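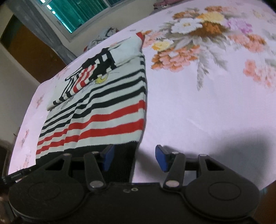
Section 4: First use and everyday loading

Read Section 3 (Levelling and venting) before you start. The Kestura drying cabinet must be fixed to the wall at both top brackets and connected to a 100 mm rigid duct. Flexible foil duct is not suitable. If your installer left the transit blocks in place under the fan tray, remove them now and keep them in case you move house.

4.1 Before the first load

1. Open the door fully. It stops at 105 degrees. If it stops sooner, check that the hinge-side wall trim isn't in the way.

2. Take out the bag of loose parts taped to the lower rail. It holds the flat drying shelf, the glove pegs, the drip tray and a spare lint screen.

3. Wipe the inside walls and the rails with a damp cloth. Don't use anything with bleach in it.

4. Slide the drip tray into the floor channel until it clicks. The lip faces you.

5. Check that the lint screen is seated behind the lower grille. The fan won't start without it, and the display will show L2.

6. Close the door, turn the dial to Air Only and run the cabinet empty for 35 minutes. A slight smell from the new seals is normal and goes away after a few loads.

Note: The clock resets if the power is off for more than a few hours. The programs still work with the clock unset, but Delay Start doesn't.

4.2 Sorting

Clothes should come out of the washer fully spun. The cabinet will dry things that go in dripping, but it takes far longer and the drip tray will need emptying partway through.

Sort by thickness first and by fabric second. A load of shirts and pillowcases finishes together. Add one hooded sweatshirt and the moisture sensor keeps the heat on until the hood is dry, by which time the shirts are stiff. Colour matters less in here than it does in the wash, although new dark denim can rub off on anything pressed against it.

Sort on a clean flat surface, such as a bed or a table, and check each care label as you go. Set aside anything marked Dry Flat. Knitted sweaters go on the shelf and never on a hanger.

Caution: Don't put in rubber-backed mats, foam shoulder pads, candles or waxed jackets, or anything that has been cleaned with gasoline, solvent or cooking oil.

4.3 Hanging rails

1. Pull the upper rail toward you until it locks.

2. Load from the back. Leave a gap of two fingers between hangers.

3. Do up the top button on shirts and close all zippers.

4. Hang trousers by the cuffs.

5. Push the rail back and check that no sleeve is caught in the door seal.

The upper rail carries up to 5 kg, measured wet. For snow pants and parkas, take out the lower rail and use the full height of the cabinet. Hang them open with the pockets turned out.

4.4 Flat drying shelf

The shelf is for wool, silk and anything that stretches under its own weight. It fits on either pair of side pegs, but the lower pair leaves more room for air above.

1. Roll the garment in a dry towel and press to take out extra water. Don't wring it.

2. Unfold it on the shelf and ease it back to shape. Check the length of both sleeves against each other.

3. Choose Wool. This program runs at 35 °C with the fan on low, and the temperature can't be raised.

4. Turn the garment over when the display shows Turn. The program waits until you open and close the door.

Wool feels slightly damp when the program ends. Leave it on the shelf with the door ajar until it has cooled. Thick cables and ribbed hems may need a second run — use Air Only for this, as it is easier on the yarn.

4.5 Small items

1. Hang mitts and gloves on the glove pegs, cuff down, so that air goes up inside.

2. Lay socks singly across the door rack. Pair them after drying; a balled pair stays wet at the toes. 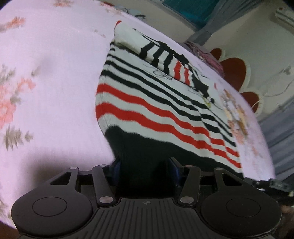
3. Put baby clothes and face cloths on the shelf if it's free. They can share a program with cotton socks.

4. Stand boots on the floor grille with the tongues pulled forward. Remove felt liners and dry those separately on the pegs.

Note: Don't run boots and clean laundry in the same load. Wipe the grille afterward.

4.6 After each load

Empty the drip tray. Pull out the lint screen and brush it under running water once a week, or more often if you have a dog. Let it dry before it goes back in. The spare is there so you don't have to wait.

Leave the door open a crack between loads. The interior light turns itself off.

4.7 If the load isn't dry

Check the simple things first. Is the lint screen clean? Is the outside vent flap moving freely? In winter the flap can freeze shut overnight, and you'll see condensation on the inside of the door. Clear the ice by hand — do not pour hot water into the vent.

If the display shows L2 with the screen in place, push the screen to the left until it clicks. If it shows F1, switch off at the breaker, wait five minutes and switch on again. Should F1 come back, stop using the cabinet and call the Brarport service desk. Have the serial number ready. It's on the plate inside the door, under the upper hinge.

Section 4 revised 5/12/25. Text: Märta Lindqvist. Technical check: Sverre Blomqvist.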